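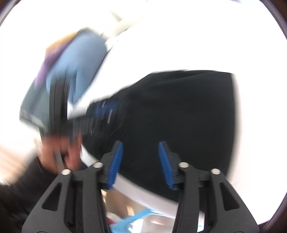

Let the Serial Stay a Serial

My grandmother kept her detective magazines in the pantry, on the shelf under the canned peaches, and I read most of them sitting on the floor with my back against the flour bin. She would only let me have one at a time. If I finished it before supper I had to wait until the next morning for another, and if the story ended with the hero tied up in a burning warehouse, well, he stayed tied up all night, and so did I. I have been thinking about that pantry a good deal lately, because I've been reading new adventure fiction by the armful (my eyes are not what they were, but the appetite is fine), and I've noticed that hardly anyone will leave me in the warehouse anymore.

What I mean is that the small presses, bless them, have fallen in love with the collected volume. A writer has an idea for a masked hero or a lady pilot or a doctor who solves murders on a riverboat, and the first thing we see of it is a fat paperback with the whole adventure inside, start to finish, all the cliffs already climbed down. I buy these books. I enjoy them! But I read them differently, and I think the writers write them differently too, and I would like to make a case for going back to installments.

Take Sharada Pisharody's Batari stories, which I have pressed on nearly everybody I know. The first six came out one a month as slim little booklets, and each of them ran close to 4,000 words, with a chase in the middle and a nasty surprise on the last page. When the Dendon Diamond went into the harbor at the end of the third one, I was so put out that I wrote her a letter. A real letter, with a stamp. She wrote back a very kind one that told me absolutely nothing, and I had to wait for December like everyone else.

Then the seventh adventure came out as a novel. It is a good novel. The harbor is in it again, and the old forger, and there is a fight on a funicular railway that I read aloud to my husband while he was trying to do the crossword. But somewhere past page 119 it settles down into a long stretch of people explaining their childhoods to each other, and I don't believe that stretch would have lasted through a booklet. When you have only so many pages before the reader goes away for a month, you don't spend them in the drawing room. You get somebody out of the window.

I had this argument over coffee with Craig Pollock, who edits the Kevus anthologies and has forgotten more about this kind of fiction than I'll ever learn. Craig is against me. He told me that installments lose readers, and that out of 1,000 people who pick up part one he'd be happy to see 100 of them at part five. He also said that readers today like to swallow a thing whole, and that it's no use scolding them for it. I can't argue with his arithmetic, as he is the one who pays the printer. I did tell him that the hundred who stay are the ones who write letters and buy the hardcover and name their cats after the villain, and he laughed and bought me another coffee, so I'm counting that as half a point.

There is also the matter of the villain, now that I've brought him up. A villain needs time away from us. Euan Innes understands this better than any writer working now. His Doctor Bonsu turned up in the second installment of a story that was supposed to be about stolen railway maps, said perhaps a dozen words, tipped his hat and got off the train. I spent a whole month wondering about that man. I made up a mother for him. By the time he came back I was half afraid of him, and most of the being afraid I had done myself, washing dishes. In a collected book I'd have turned the page and there he would have been again, with his hat still warm.

I'll grant that some stories want to be whole. Conceição Torres wrote a locked-room mystery in a lighthouse that I would not want chopped up for anything, as the clues are packed so close together that a month's gap would leave you with half of them gone out of your head. And I know the postage on all those booklets is a misery. Even so, I'd ask any press with a new hero in the drawer to try three or four parts first, put a decent cover on each one, and end every part with somebody in real trouble. The collected volume can come along afterward, and I'll buy that as well, and so will my sister.

Onyekachi Adebisi has a new one starting this way, with the first part just out. I read it Tuesday after lunch. It stops with the heroine on the wrong side of a vault door and water coming in, and the next part isn't out until next month.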